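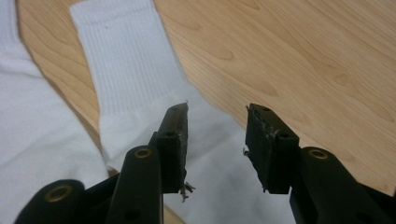
Socks are the number one thing people write in about, so they go first. Match them before anything else gets folded. Clear a flat surface, lay them out, pair up. White ones on light wood are fine, you can still see the shape, but a dark towel underneath makes it easier if your eyes are tired.

Laundry and Sock FAQ – Datden Wash & Fold

Updated February 21, 2018

Do I have to pair my socks before drop-off?
No. Toss them in. We pair them at folding.

What if one is missing?
Goes in a small bag pinned to your order. We hold strays from our end for 7 days, then they go in the rag bin. Call before that.

All my socks are white. How do you tell them apart?
Length first, then the ribbing at the cuff, then the heel. If you own two brands that look the same, put a dot of laundry marker on the toe. Helps us alot.

Ball or fold?
Fold. Balling stretches the cuff. If you want them balled anyway, write it on the ticket.

Can you get them white again?
Usually better, not always new. Overnight soak, then a warm wash. No bleach on anything with elastic – it goes yellow. Gray soles from bare floors may need two rounds.

Wool?
Separate bag please. Cold wash, dried flat, adds a day.

Is there a minimum?
2 pounds. Socks only is OK.

Do you do teams?
Yes, up to 100 pairs per order. Bigger than that, ask first. Last October a club brought in 372 pairs with no warning and everybody else's stuff ran late. Sorry again about that.

Where do I drop off?
Front counter at Steyn Street, or the Zotov Market desk. The Fesent location is pickup only for now.

My socks came back in someone elses bag?
Bring the ticket and the bag, either counter. No charge to redo it.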